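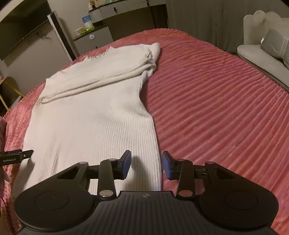
# Jumper folding notes (bedroom set)

I started keeping these notes because I fold knitwear differently every single time, and then I can't find anything in the drawer. So this folder is my attempt at picking one way and sticking to it (wish me luck!). It's mostly about ribbed jumpers, with a bit on cardigans that I haven't finished yet.

Last updated 2019-03-15.

## What's in the folder

- `folds.md` – the folds themselves, written out step by step
- `drawer.md` – which pile goes where, and a grumble about the bottom drawer
- `mending.md` – loose threads, frayed edges, marks
- `old/` – my February notes, which are a mess, please ignore them

## The surface

I do all of this on the bed. The bedspread is the pinky-red plush one with the raised diagonal ridges, and I love it, but it does grip a knit! If you pull a sleeve across it the whole jumper comes along too, so lift and lay, don't drag. A white jumper on that colour is lovely and easy to see, mind you. Grey on the old beige throw was hopeless.

## The basic fold

1. Lay the jumper lengthwise on the bed, hem towards you.
2. Smooth it with flat hands, going along the ribs. Going across them makes it bunch up at the sides.
3. Fold the top part back over itself. Keep it loose, as a tight roll leaves a crease.
4. Bring the sides in, then fold up from the hem.
5. Into the drawer, fold side facing you.

I still get step 3 wrong about half the time and end up with a fat sausage at the top. Nii Aidoo reckons I should do the sides first. I've tried it and I don't get on with it, but his version is in `folds.md` under "Nartey fold" (his name for it, don't ask me).

## Mending pile

Anything with a frayed edge or a greyish mark goes here before it goes in the drawer. Don't snip loose threads on a knit! Pull them through to the back with a blunt needle.

## Still to do

- Cardigans, buttons done up or not?
- Measure the bottom drawer again (I've written both 800 and 900 mm and one of them is wrong)
- Move the thick ones to the top shelf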